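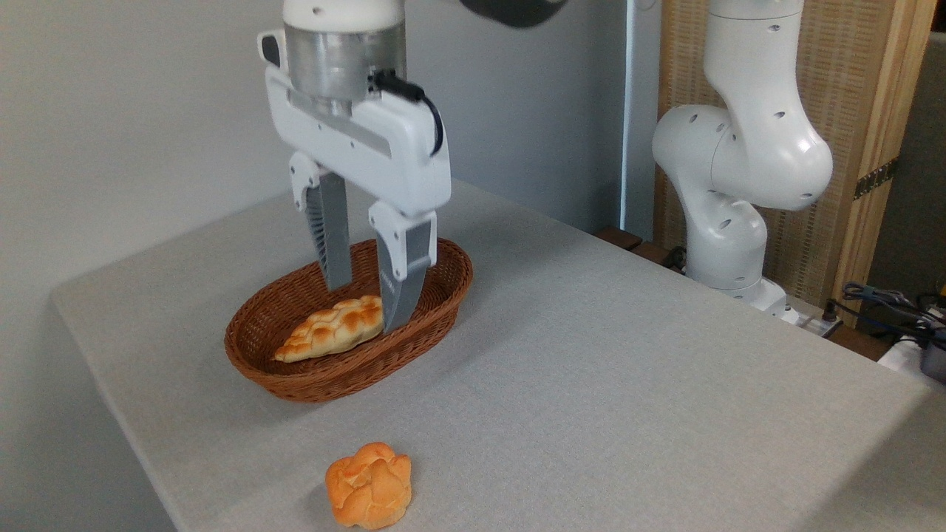 5 min read

Bread cell walk-round: my checklist, with comments

I've been doing the pre-run check on the pick cell at Korletey since March, and people keep asking me for a copy of the sheet. The sheet on its own is pretty useless, I'm sorry to say. It's a column of boxes and the word "fingers" twice. So I've typed it up with the comments I'd make if you were standing next to me (Afia Opoku, that's for you, stop texting me at seven in the morning).

Marks I use: OK, FIX (fix it before you run), WATCH (run, but look again at the next check). If you're torn between FIX and WATCH, write FIX. Kwabena Ackah taught me that and I've had no reason to argue.

SECTION A. BEFORE POWER

A1. E-stop within reach of the person running the cell, and pressed once to prove it works.
OK.
Comment: Press it with the arm enabled and stationary, then reset. Yes, I know the heading says before power. Kwadwo Asamoah has pointed this out too. Find the button before power, prove it after, and put one tick for both.

A2. Table surface flat and clear of anything that isn't part of the run.
WATCH.
Comment: One bun sitting on the gray surface in front of the basket. It's a grasp item, so it's allowed in the cell, but my rule is that every item has a spot on the run sheet before the arm moves. Write down "bun, on table, front of basket" and you're fine. What I don't want is a spare item that the person at the screen doesn't know about.

A3. Cables at the back and side of the table tied and off the work surface.
FIX.
Comment: My least favorite line on the whole sheet! The black and blue ones at the right-hand side are in a tangle and spilling over the back of the table. Separate them, tie them to the table frame, leave slack for the arm and no more. Tug each tie when you're done. Octavio Quintero has a bag of reusable straps in his drawer and he will give you some if you ask nicely.

A4. Power strip fixed down, plugs fully seated, nothing liquid near it.
WATCH.
Comment: Ours sits at the rear near the base of the second arm. I'd like it mounted lower, on the side of the table, and I've put in a request. Until then, push every plug home with your thumb and don't hang adapters off the end. No coffee on the table. This includes you, Kwaku.

SECTION B. GRIPPER

B1. Mounting screws at the flange marked and the marks still lined up.
OK.
Comment: Paint pen across each screw head and onto the metal. If a mark has split, the screw has turned, and you stop and call Kwabena. Don't just snug it up by feel. Torque figure is on the Drirnow card inside the cabinet door.

B2. Gripper cable has a loop and the loop doesn't snag.
WATCH.
Comment: The cable comes out at the side of the flange and curves down beside the housing. A loop is good, you need it for the wrist to turn. Jog the wrist slowly to both ends of its travel and watch the loop the whole way, not the screen. I'd also look hard at any pose that takes the hand down into a container, where a loose cable can catch on a rim.

B3. Small connector on the housing pushed in, no strain on it.
OK.
Comment: The little black one that sticks out of the white shell. It's easy to forget it's there when you wipe the gripper down, and it's the first thing your sleeve will catch. Fingertip push, done.

B4. Fingers straight, clean, no burrs.
OK.
Comment: Run a gloved finger along the ribbed inner face. Crumbs, glaze and old tape glue all collect in ribs. Check the tips separately, they take the knocks. If you swap a fingertip, write it down, even if it's the same part number.

B5. Grip force at the soft setting.
OK.
Comment: Soft is 20 on our scale, normal is 50, and 70 is locked out on this cell unless Kwabena signs for it. The number is a setting in the Vando software, so please don't go quoting it to anybody as newtons. I did that once in a meeting and I'm still hearing about it.

SECTION C. ITEMS AND BASKET

C1. Basket sound, no broken strands pointing inward.
OK.
Comment: Wicker sheds. A broken strand can hook a finger and then your basket goes for a ride with the loaf. Go around the rolled rim by hand first and then check the inside of the sides. Anything sticking in gets trimmed or the basket gets retired.

C2. Basket steady on the table.
WATCH.
Comment: Sloping sides mean that a finger pushing outward can shift the whole thing. Nudge it. If it slides easily, put a non-slip mat underneath and note it on the run sheet, as the mat changes the height and the approach has to be taught again.

C3. Clearance between finger tips and basket at the lowest point.
WATCH.
Comment: Take this one slowly. With the tips down inside the basket and one on either side of the braided loaf, you've got very little room to be wrong in. The right finger is already up against the end of the loaf, so before closing I'd check the left one has the same idea. The loaf lies diagonally too, and a loaf at an angle will want to twist if the fingers don't meet it squarely. Crouch down and look from table height, outside the guard line, with the arm held.

C4. Speed reduced for the first pick.
OK.
Comment: First pick of every session is at reduced speed with a hand on the stop. Every session, same items or not. Program 338 has it built in, the older ones don't, so look at which one is loaded.

SECTION D. THE SECOND ARM

D1. Parked or disabled if it isn't part of the run.
FIX until confirmed.
Comment: The second arm is at the back of the same table, on the right, and you can't tell from looking at an arm if it's enabled. Read the status on the pendant. If it's not needed, disable it and hang the tag on it. This is the item people skip when they're in a hurry - please don't.

D2. Shared space agreed and entered.
OK.
Comment: If both arms are going to move, the no-go zones have to be in the controller. A nod across the room doesn't count.

D3. Panels behind the arm out of reach.
WATCH.
Comment: The woven panel stands right behind the second arm. Jog the elbow back at low speed and see how close you get. If you don't like it, move the panel, and then do D2 again.

SIGN-OFF

Two sets of initials, one from whoever did the walk-round and one from whoever is running. They can't be the same person, even at lunch. Any FIX still open means no run. WATCH items go on the whiteboard next to the Pesano cabinet, and whoever does the next check starts with those.

Open from this round: A3 (me, before the afternoon run), D1 (Kwadwo to read the pendant and tag it), A4 request still waiting on a bracket.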